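Rolling and Cutting Small Dough Rounds on a Tray

Reading time: 4 min

Dough rolled directly on a bare table tends to creep, and the flour travels with it. Working on a plastic tray or board with a shallow raised rim solves most of this. The rim holds stray flour, and the whole surface can be carried to the sink afterward. This page covers a small batch: one lump of plain white dough, rolled flat and cut into rounds with a metal ring.

The method was written up by Liette Wong for the Sesville evening baking group and has been used there since November with few changes.

What you need

– 200 g plain flour, plus extra for dusting
– Cool water, added a little at a time
– A pinch of salt
– A smooth plastic tray or cutting board with rounded corners
– A second tray for the finished rounds
– A rolling pin or a small double-ended roller
– A metal ring or plain round cutter
– A flat metal spatula or a clean putty knife

Setting up

Put the rolling tray on a flat table with the long side toward you. If it slides, lay a damp cloth underneath and press down at the corners. The second tray goes beside it, on the side of your weaker hand. Tools go at the back, handles pointing to the side, where a sleeve will not catch them.
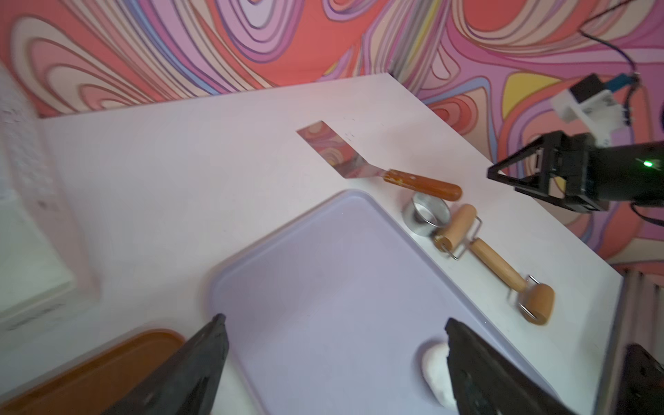
A double-ended roller is useful at this scale. The larger end does the general flattening. The smaller end reaches into corners and evens out thick spots without dragging the rest of the sheet. A full-size pin also works, but on a rimmed tray its barrel can ride up on the rim and leave the middle thick. Keep the strokes short, or turn the pin so that it stays inside the rim.

Making the dough

1. Mix the flour and salt in a bowl.
2. Add water until the mixture comes together with no dry patches. Stop before it turns sticky.
3. Knead until smooth. The surface should spring back slowly when pressed with a fingertip.
4. Cover and rest for 30 minutes at room temperature.

Do not shorten the rest. Dough that has not relaxed shrinks after every pass, and the rounds come out oval.

Rolling

Dust the tray lightly. Set the lump in the center and flatten it with your palm. Press down across the middle with the roller, then work outward in one direction, lifting at the end of each stroke.

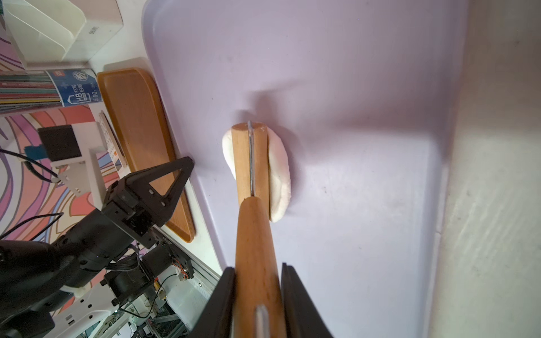 Wooden rolling pin on the dough, lavender tray beneath.

The lump will lengthen in the direction of the stroke and bulge at the sides. Give it a quarter turn and repeat. Two or three turns bring most lumps back to an even shape. If the dough sticks, slide the spatula under it, dust the tray again and continue.

Stop at a thickness of 2 mm for wrappers. For flat crackers, leave the sheet slightly thicker. An irregular outline is acceptable – only the thickness matters, and the edges are trimmed off in cutting.

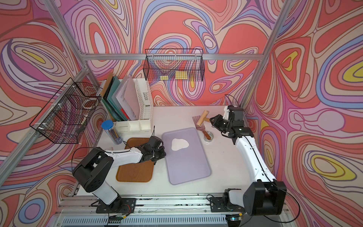
Before cutting, loosen the whole sheet from the tray. Hold the blade nearly flat and push it under from the edge toward the center. A steep blade tears the dough and scratches the plastic. Let the loosened sheet sit for a minute so that any remaining tension goes out of it.

Cutting

Dip the ring in flour and tap off the excess. Press straight down, then give a slight twist. Start near one edge and place each cut close to the last. Lift the rounds with the spatula and move them to the second tray in a single layer.

Gather the scraps, press them together and rest them briefly before rolling again. Second-roll rounds are a little tougher and are best used for crackers.

Cleaning

Scrape the tray while the residue is still soft, then wash in cool water. Hot water turns leftover flour to paste. Wipe wooden handles and rollers with a damp cloth and dry them at once. Do not soak them.

Related pages
Choosing a Rolling Pin
Resting Times for Plain Doughs
Caring for Wooden Handles
Cekau-Style Flat Crackers
How to Store Cut Wrappers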